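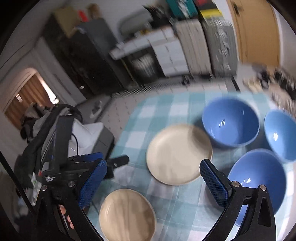
Figura 1. Pinza de mano con almohadillas azules texturizadas, abierta ante los cuencos y platos de la prueba.

Comparación de dos almohadillas para una pinza de mano
Autores: Meinrad Wieser y Cinzia Negri. Tutora: Aurelia Thaler.

1. Objetivo
En el trabajo de febrero usamos dedos lisos y los platos se giraban al levantarlos. Queríamos saber si una almohadilla con textura fina mejora el agarre por el borde. Llamamos Nukari a la versión lisa y Jaltach a la texturizada.

2. Método
Cada operador recoge un plato y lo deja dentro del área marcada por el tutor. Después repite la tarea con un cuenco. Hicimos 13 intentos por objeto y por almohadilla, siempre con la misma apertura inicial. Un intento es válido si el objeto no toca la mesa durante el traslado.

3. Resultados
Con los platos, Nukari falló nueve veces y Jaltach cinco. Con los cuencos la diferencia fue pequeña y no podemos sacar una conclusión — la pared curva deja poco contacto con las dos versiones. El plato es difícil por otra razón: su borde es bajo y la pinza debe entrar casi horizontal.

4. Problemas encontrados
La cámara de la pinza tiene un campo de visión muy ancho y, en los movimientos rápidos, el fondo sale borroso. Perdimos así una parte de las grabaciones de Cinzia. Para la próxima serie proponemos mover la pinza más despacio y probar un dedo más delgado en la punta.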